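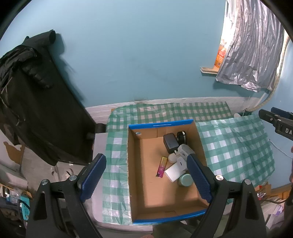
Zunero 2-Port Travel Charger, Black

Item no. 941
In stock - ships in 2 business days

Overview

The Zunero 2-Port Travel Charger is a wall charger for phones, tablets, earbuds and other small devices that charge over USB. It has one USB-C port and one USB-A port, so you can charge a newer phone and an older accessory from the same outlet. The plug folds flat into the body for packing.

This model replaces the single-port Zunero charger we carried until last December. The body is slightly wider than the old one. If you have a Bellach cable pouch with the fitted charger pocket, the new charger still goes in, but the pocket flap will be tight until the fabric stretches a little.

What you get

Charger
One USB-C to USB-C cable, 3 feet
Fold-out instruction sheet

No USB-A cable is included. Most people already have a drawer full of them. If you need one, add the Fulance braided cable from the list at the bottom of this page.

Specifications

Input: 100-240 V, 50/60 Hz
USB-C output: up to 20 W
USB-A output: up to 12 W
Both ports in use: 15 W combined
Plug: US two-prong, folding
Weight: 3 oz
Operating temperature: 32 to 95 degrees F
Indicator light: none
Warranty: 2 years

Using both ports

With one device plugged in, the charger gives that device the full output of the port. When you plug in a second device, the charger stops for a second or two and then starts again with the power split between the two. Your phone may chime or light up when this happens. The same thing happens when you unplug one of them.

With both ports in use, a phone will charge more slowly than it would alone. For an overnight charge this makes little difference. If you are in a hurry, charge the phone by itself first and add the earbuds or watch afterward.

Laptops

Some small laptops will accept a charge from the USB-C port, but we do not recommend this charger for laptops. At 20 W, many laptops will show a slow charger warning or will lose charge while you work. Look at the Queiroz desktop power supply instead. It is larger and does not fold, but it has enough power for a laptop and a phone together.

Travel outside the US

The charger accepts the voltage used in most countries, so you do not need a voltage converter. You do need a plug adapter that fits the local outlet. Any plain two-prong adapter will work. In loose or recessed outlets the weight of the charger can pull the adapter forward - a short extension cord solves this.

Battery packs

The charger works with all the battery packs we sell. A 3000 mAh pocket pack can be charged from either port. For the larger packs, use the USB-C port if the pack has a USB-C input. Some very small packs draw so little current toward the end of a charge that the charger treats them as full and switches off early. Unplug the cable and plug it back in to finish.

Care

Wipe the charger with a dry cloth after unplugging it from the wall. Do not use spray cleaners. Lint in the USB-C port is the most common cause of a cable that will not stay in. Unplug the charger, let it sit for a minute and clear the port with a wooden toothpick.

The case gets warm in normal use, more so with both ports running. Keep it out from under pillows and blankets. Stop using it if the case cracks or the prongs become loose.

Common questions

Can I leave it plugged in all the time?
Yes. It draws very little power when no device is connected.

Does it come in white?
Not at this time. Zunero makes a white version for other markets, but it has a different plug.

Will it charge a watch?
Yes, with the charging cable that came with the watch. Check which end that cable has and use the matching port.

Is the included cable good for data?
It will transfer files, but at a slow speed. It is meant for charging.

Can I get a longer cable in the box?
No, the boxes come sealed from the maker. An 8-foot Fulance cable is sold separately.

Returns and warranty

Unused chargers can be returned within 30 days with all parts and packaging. Opened chargers can be exchanged if they are faulty. For warranty claims after 30 days, contact us with your order number and a short note on what the charger is doing, and which devices and cables you have tried with it. Try a second cable before you write to us. We will ask about it anyway.

Cables are covered for one year. Bent prongs and water damage are not covered.

Goes with this item

Fulance braided cable, USB-A to USB-C, 3 feet
Fulance braided cable, USB-C to USB-C, 8 feet
Bellach cable pouch, gray or navy
Queiroz desktop power supply

Page updated 11 November 2019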